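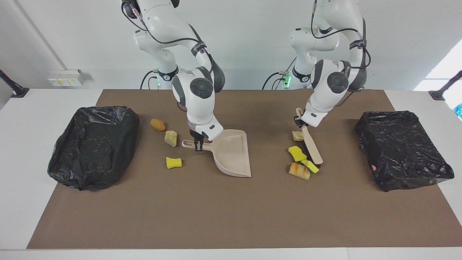
Which gripper pads hold a dustpan handle best?

Soft ribbed pads, set to close slowly, with the force limit raised one step above the default. Smooth hard pads let the pan rotate as soon as its lip catches on the surface.

Workshop tips: comparing pads on a two-arm bench

Test one thing at a time. Change the pads, keep the controller settings, and run the same sweep 10 times before writing anything down.

Grip the brush near the top of its handle. A low grip is steadier but brings the fingers too close to the debris.

Keep the pan lip flat on the mat. We lower the wrist in 6 small steps and stop when the motor current rises.

Mix the debris. Sponge pieces drag and crusty bread rolls away, so a pad set that copes with one may fail on the other.

The Nirkero pads held the pan through our July runs. The Tondero pads slipped on plastic but were better on wood — worth keeping a pair for the brush side.

Save the controller settings under the pad name. Ours are Manole 2077 for the pan and Manole 2155 for the brush.

Wipe the pads with a damp cloth after each set and let them dry before the next.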